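Preguntas frecuentes del personal sobre el cambio de sistema en Serkitz

Actualizado en mayo. Si su duda no aparece, escriba a Hamish MacAulay, de Operaciones, que contesta a todo menos a las cadenas de correos con más de seis personas en copia.

¿Me va a sustituir el robot?
No. El acuerdo firmado con la plantilla mantiene los 124 puestos. Cambian las tareas, y bastante: quien preparaba las viviendas a mano pasa a supervisar, corregir y decidir.

¿Qué es Flunent?
El programa con el que ensayamos cada recorrido en un piso simulado antes de soltar la máquina en uno de verdad. Un jarrón virtual no pasa por contabilidad.

¿En qué consiste ahora mi turno?
En revisar ensayos. Cada revisor recibe hasta 500 al mes, los mira, marca lo dudoso y escribe una nota. «Raro» no cuenta como nota.

¿Qué voy a ver en pantalla?
Interiores, muchos interiores. Suelos, sobre todo.

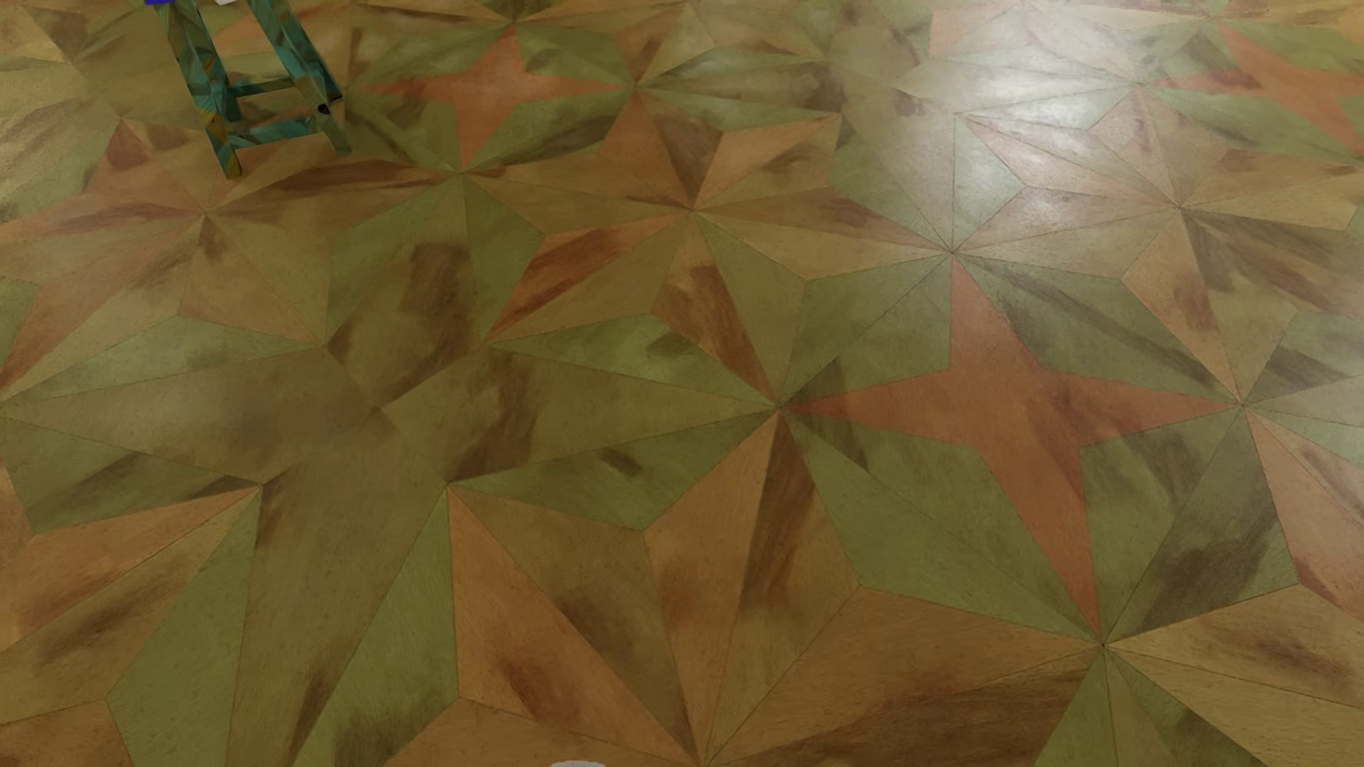

Dos vistas del mismo piso simulado.
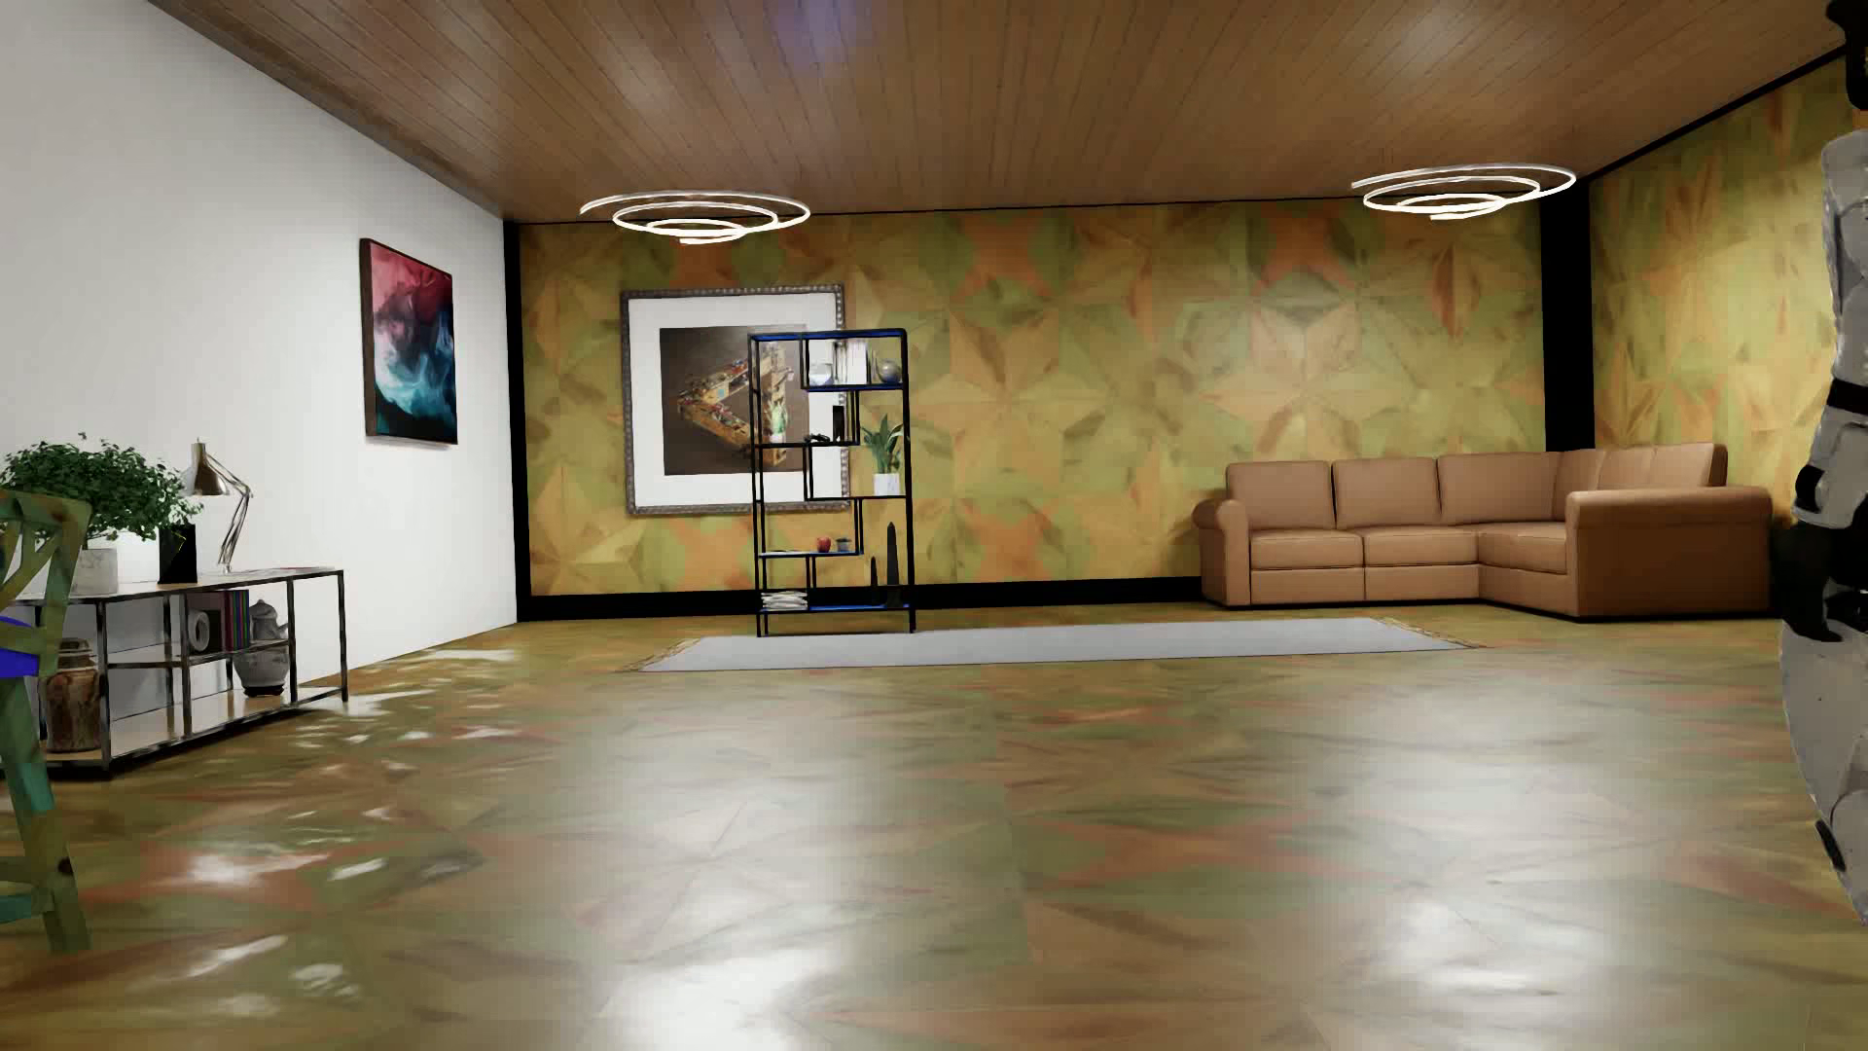
¿Quién elige la decoración?
El equipo de Cruickshank, que defiende que los estampados difíciles y los brillos ponen a prueba la visión de la máquina. También ponen a prueba la del revisor, y por eso hay una pausa de quince minutos cada dos horas. Es obligatoria. Mirar el móvil no se considera descansar la vista, aunque no vamos a ir a comprobarlo.

¿Puedo parar un ensayo si algo no me gusta?
Sí, y sin pedir permiso. Antes hacían falta dos firmas y un formulario, el 2413, que muchos recordarán con cariño. Ya no existe.

¿Miden mi velocidad?
Se registra el tiempo por ensayo para repartir la carga. No afecta a la nómina ni a la evaluación anual. El panel con la clasificación de revisores duró una mañana en la oficina de Vuststead y no se repetirá.

No sé nada de informática. ¿Es un problema?
La formación dura tres semanas, dentro del horario laboral. Quien lleve años preparando pisos sabe dónde tropieza la gente, y eso el programa todavía lo pregunta.

¿Se cobra más?
El complemento de revisión es de 900 euros al año, en dos pagos.

¿Puedo volver a mi puesto anterior?
Durante los seis primeros meses, sí, avisando con dos semanas. El carro de limpieza sigue donde estaba.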